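Setting Up and Maintaining the Bin-Picking Cell
Mechatronics Project 2, Final Report
Stultstead Polytechnic, September 2026
Supervisor: Heino Rebane

1. Background

The Nernen cell is the smaller of the two robot cells in the teaching lab. It was built for bin picking, and the second-year classes use it to learn frames, tool data and simple pick routines. When our group took it over, the cell was missing parts in a way we could not explain from the program. Picks that had been fine in the morning were off by the afternoon, always toward the same side of the bin.

Our project was to find the cause, set the cell up again from scratch, and write a maintenance routine the next group could follow. We did not change the pick program itself. That belongs to the Londero group and is covered in their report.

2. Condition at handover

The logbook had no entries after December. The tool data in the controller did not match the gripper that was fitted, and the calibration sheet gave a tool length for an older gripper. The base frame had been taught to the bin corners, but the bin was only resting on the table. Pushing on one wall with a hand was enough to move it.

The cables were also a concern. The bundle had been tied too tightly at the wrist, so at the far side of the bin it pulled on the gripper. We measured the hang of the bundle at four poses and found it was short at two of them.

3. Work carried out

3.1 Bin and table

We clamped the bin to the tabletop at the rim and then re-taught the base frame. The clamps are ordinary hand clamps. They were chosen over bolts because the bin has to come off for cleaning, and we did not want to drill the table. The drawback is that the clamp handles stick up above the rim, so they had to be entered as keep-out zones. Our first version of the zones left out one clamp and the approach path had to be redone.

3.2 Cable routing

The bundle was taken off the arm, sorted and put back with more slack at the wrist. It is strapped further up the arm and left free to loop around the wrist joint. We jogged the arm through the corners of the bin at low speed and watched the loop at each one before allowing automatic mode.

3.3 Tool calibration

We re-taught the tool centre point using the four-point method and entered the new values in the controller. The gripper was then lowered over a test block by hand from the pendant, first in the middle of the bin and then near each wall.

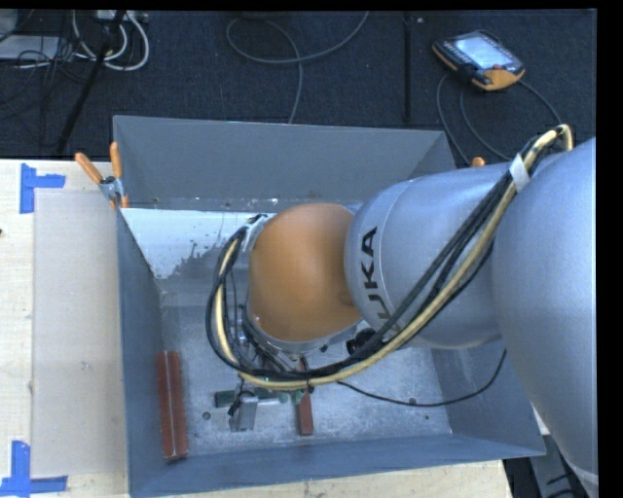
Heino Rebane asked why we had not calibrated against a fixed pin outside the bin, as the manual for the cell suggests, and whether checking on a block would hide a small error in tool angle. He also wanted the cable check repeated with the wrist turned to its limits, and pointed out that a strap which looks fine at home position can still go tight at the end of travel.

Both points were fair. We repeated the calibration with a pin and found the tool angle was slightly out. The corrected values are the ones in Appendix A. The wrist check showed one pose where the bundle went tight, and we moved the strap along the arm to fix it.

4. Test results

The acceptance test used the standard block set and the unchanged pick program. Before our work, the cell completed 412 of 700 picks. After the first calibration it completed 666 of 700. After the pin calibration and the strap change we ran the test again and logged 704 attempts, as four were started by mistake after the counter had been reached. We have left those four in the log but not used them.

Most of the misses in the second test were long blocks lying close to a wall. The gripper has to come down beside the wall there, and the sloped sides leave little room. We think this is a limit of the gripper and the bin shape, and recalibrating again is not likely to help.

5. Maintenance routine

Before each session: check the bin clamps by hand, look over the cable bundle, and run the reference move to the pin.

Weekly: wipe out the bin, check the strap for wear, and jog the wrist to both limits at low speed.

After any collision or gripper change: re-teach the tool centre point, re-check the base frame, and write the new values in the logbook with your initials.

Spare straps and gripper fittings are in the Kushnir cabinet, second drawer. The calibration pin is kept with them and must go back there after use.

6. Remaining work

The keep-out zones are still plain boxes and are larger than they need to be. A lower-profile clamp would free up some space along the rim. We also did not get to the gripper jaws, which may suit the long blocks better if they were narrower. A drawing of a possible jaw is in Appendix B, but it has not been made or tested.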